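November 14, 2022 — sound desk notebook, Sillcombe hall

Second day on the playback rack for the Kimetti tour. The first concert at Sillcombe is moved to May, so we have more time than we planned, but I want the notes written while I still remember.
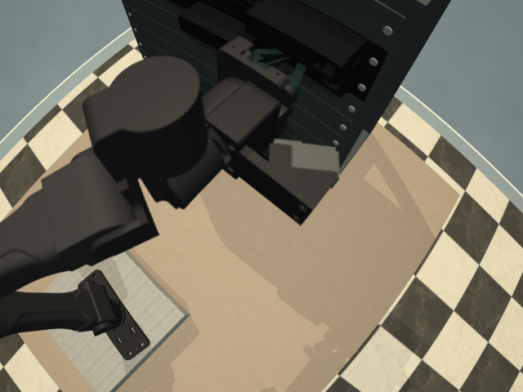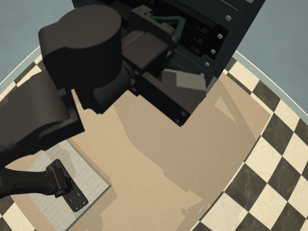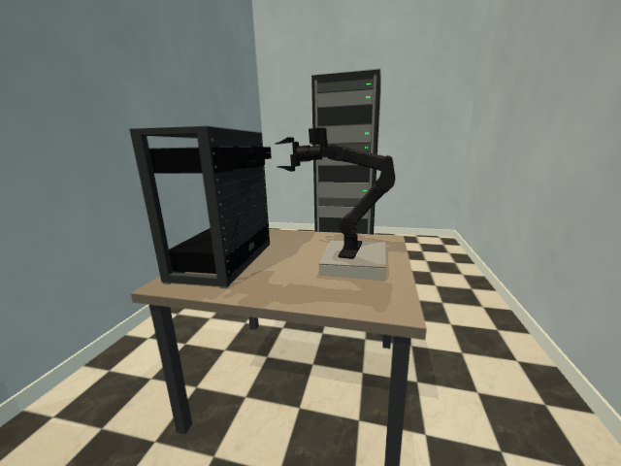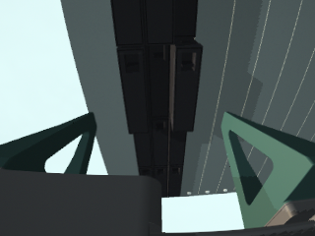 Rack and arm, simulated, four views.

Backing tracks: all 24 channels are copied again from the Bivico recorder. Channel 9 (second choir) had a click at bar 60 in the slow song. I made a short fade there and the click is gone in headphones. I did not check it yet on the big speakers.

Monitor mix: the singer's side asked for less reverb in the ears. I took it down by three dB and saved as a new file, the old one is kept. Please do not overwrite it.

Hum on the left side, still there. I changed the cable to the Chauhan preamp, no difference. Changed the power socket, the hum is a little weaker — maybe the dimmers are on the same line. To ask the hall electrician for the plan of the circuits.

Room: with curtains closed there is a strong build-up near 2000 Hz at the back rows. With curtains open it is less, but then the drums are too loud under the balcony. I cut a little on the balcony speakers and left the main ones alone. The hall sells 1319 seats when the balcony is open, so this must be solved before May and not on the day.

To do:
replace the foot switch for the piano player (sticks)
listen to channel 9 on main speakers
print new stage plan, old one still has the brass on the right
send the changed set list to the lights people

The spare in-ear pack is in the gray case, lower drawer.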